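How Students Carry and Store Their Stuff: Our Report
Solomiia Semeniuk, with Kobina Quaye and Wumpini Nyarko
25 April 2018

So our topic was bags and desks, which got a few laughs when we read it out in class. I wanted to know how people at our school get their food, drinks and school supplies from home to their desk and back, and why so many of us still grab a plastic bag at the store when there are six cloth ones hanging on the kitchen door (that's my house, I counted for this report).

We made a short survey and handed it out at lunch. We got 186 answers, and I was shocked, because Wumpini had bet we'd get maybe half that. The first question was whether you own a reusable bag. Nearly everyone does! The second was whether you had one with you that day, and only 90 people said yes. That gap ended up being the most interesting thing in the whole project, so we threw out our old plan and wrote new questions.

Kobina did the interviews. Most people told him they just forget. Benedicta Adjei said she hates how cloth bags flop over in the car and everything rolls under the seat, and I totally get that. Obed Dogbe keeps his folded in his coat, but in August he doesn't wear a coat, so no bag. We hadn't thought about seasons at all until he said it.

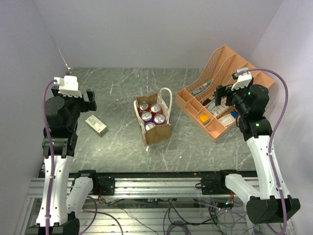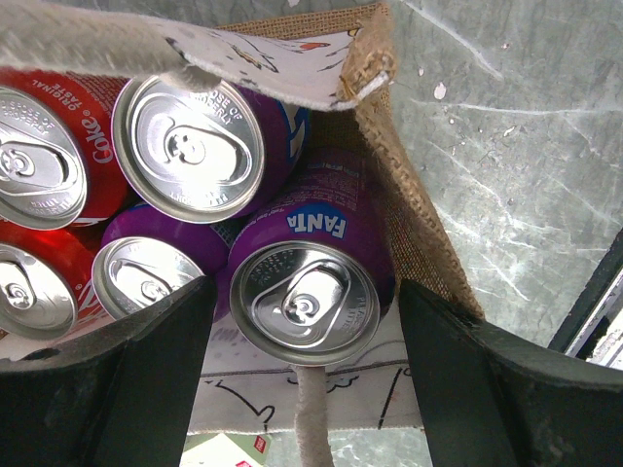
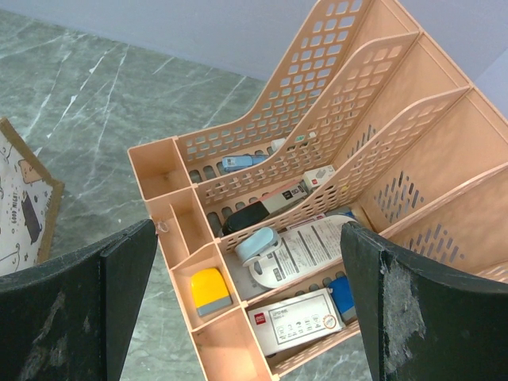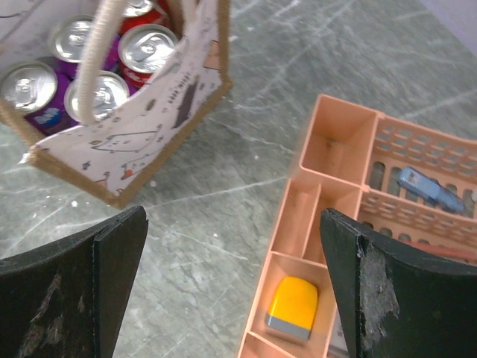
Drinks in a tote bag in the second and fourth pictures, a desk organizer in the third.

The desk part was Wumpini's idea and I was against it at first, because it felt like a second project glued onto ours. But when we asked people where their bag goes when they get home, a lot of them said "on the desk, on top of everything." Then it gets buried, and the next morning they leave without it. So the messy desk is kind of part of the bag problem!

For our test, two of us (me and Kobina) tried hanging our bags on the front doorknob every night. I remembered mine way more often than before. Kobina's brother kept moving his, so his results are a bit useless, but we left them in the table anyway.

If I did this again I'd ask people to keep a diary, because I think some of them just told us what sounded good. I'd also talk to the people who run the stores. We wrote to Proltley, the grocery store by the bus stop, and are still waiting to hear back.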